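Home | Tickets | Showroom | Linens | Closed | Search

Tue 12 September, posted by Virholm floor support
2 min read

Ticket 2000: blue cloth missing from folded stack, bed display

Status: open, low priority

Reported: the Skustico bed display is one blue cloth short after the morning reset. The folding sheet lists blue on top, pale gray under it, white last. The stack was logged complete at close the day before.

Checked so far:
- Linen shelf, bays 2 and 7. Gray and white only.
- Laundry return bag. Empty.
- Under the bed and behind the headboard. Nothing.
- Stock count in Pledo. Shows 200 pieces across all colors, no adjustment since January.

Second pass covered the open floor on the approach to the bed. Blue cloth located, with pale gray fabric partly tucked beneath it and a small piece of white showing near the bottom. The blue is bunched and creased at the lower part, so the stack needs refolding before it goes back. Bedding left as is.
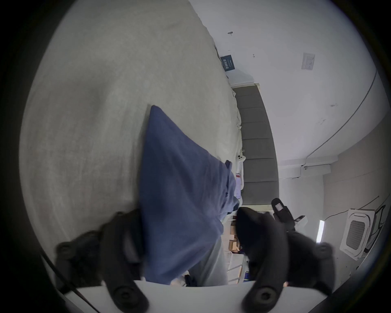
Tang: Refold from flat, please. If you square up the blue while the gray is still tucked in, the crease stays in and the corner sticks out again by noon. Press the blue on low first.

Noted. Pieces to be separated, blue pressed on low, stack rebuilt to the folding sheet. Pledo count unchanged, no write-off required. Ticket stays open until the display is checked at close.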